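Gripper stalls and then lets go partway into a PC chassis - is this really "operator error"?
Reading time: 4 min

slatwall_ed wrote:
We run a small bench cell that takes desktop computers apart and puts them back together. Drive caddies, cards, that sort of thing. The control software is Motura, which came in on the Plikach contract. Twice this May the gripper stopped partway through a move, sat there for 7 seconds, and then opened without being told to. The second time it was holding a drive caddy. The caddy landed on its corner and the drive hasn't spun up since.

Support's answer was that our teaching was sloppy and we should "re-record the approach." I don't buy it. A bad approach gives you a bump or a missed grab. It doesn't give you a gripper that waits and then lets go by itself. I asked for the fault table and got a brochure.

Before anyone asks, the same arm does fine on the practice board. We gave it 20 cycles there the next morning and it never stalled.

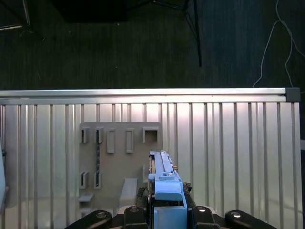 So I have a fault that only shows up around real computers, a vendor who says it's my fault, and a log that reads "motion ended" both times with no error code. I'd like to hear from anyone who has seen a stall followed by a release. I'm less interested in hearing that I should upgrade.

bracketfox wrote:
What's your grip force set to? If it's near the top the motor driver can overheat and shut off. No power, no grip.

slatwall_ed wrote:
Middle of the range. And if the driver shut off I'd expect the fingers to go limp. These opened all the way, under power. I was standing right next to it.

tinsnip wrote:
Opened under power means something sent an open command. I wouldn't call that a hardware fault until somebody shows me otherwise. Is there a recovery routine turned on? A lot of these packages ship with one, and it's usually written by a person who never had to carry anything breakable.

slatwall_ed wrote:
There is a page called "safe recovery" and the box is checked. The manual gives it one line: "returns the tool to a safe state." It doesn't say what state that is. I had assumed it meant hold still.

The chassis is a tight spot to work in even on a good day. The fingers go down between the board and the cards, and there are plenty of edges to lean on. I can believe it touches something and the force reading climbs. What I can't accept is that the right response to touching something is to drop the part.

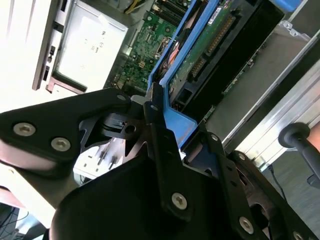
Rok Kovačević: I'm going to disagree with most of this thread. Opening on a stall is a reasonable default. If the thing trapped in the fingers is somebody's hand, you want it to open. You'd be writing a much angrier post if it had clamped down and stayed there. Your vendor should have documented it, sure, but the behavior itself isn't a bug.

tinsnip wrote:
Fine for a hand. But it waited 7 seconds first. If that was my hand I'd have had plenty to say by then. It can't be a hand protection feature and also take that long.

Rok Kovačević wrote:
Fair point on the delay. I'd still rather have open than closed.

slatwall_ed wrote:
Those aren't the only two choices. It could hold at low force and yell. The old Worier controller did that. It was ugly and slow and I never lost a drive to it.

bracketfox wrote:
Could be the cable too. If the wrist cable gets pulled at certain angles you can lose the signal for a moment, and the software may treat that as a stall. The practice board wouldn't show it if the arm sits at a different angle there. I chased one of those through the whole winter.

slatwall_ed wrote:
That's the first idea here I can test. I'll do the caddy moves with recovery off, an empty gripper, and my hand on the stop button. Then the same again with the cable tied back. If it only stalls with the cable loose, I'll apologize to the software, though not to support. 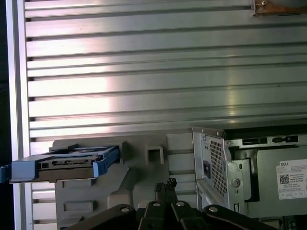 Caddy, fixture and Dell chassis at the bench.

slatwall_ed wrote:
Results. With recovery off I did 15 passes with the cable loose and it stalled on two of them. Both times it stayed closed and waited for me. With the cable tied back, 15 more and no stalls. So the letting go looks like the recovery box, and the stall might be the cable. I say might. Two stalls is thin evidence and I've been fooled by less.

Rok Kovačević wrote:
So now you're going to run with recovery off? Please tell me there's a guard around it.

slatwall_ed wrote:
No one reaches in while it's powered, and the stop button is wired separately from Motura. I tested that before I tested anything else. But no, I'm not putting it back to work like this. It stays parked until they tell me in writing what "safe state" means.

tinsnip wrote:
Don't hold your breath. We asked Ionescu the same kind of question over a lift table and got 8 pages back with the word "robust" on every one.

bracketfox wrote:
Replace the cable anyway. Tying it back just moves the bend somewhere else.

slatwall_ed wrote:
New one is ordered. I'll post again after I've run it loose.

Contact the moderators | Copyright belongs to the individual posters | Back to top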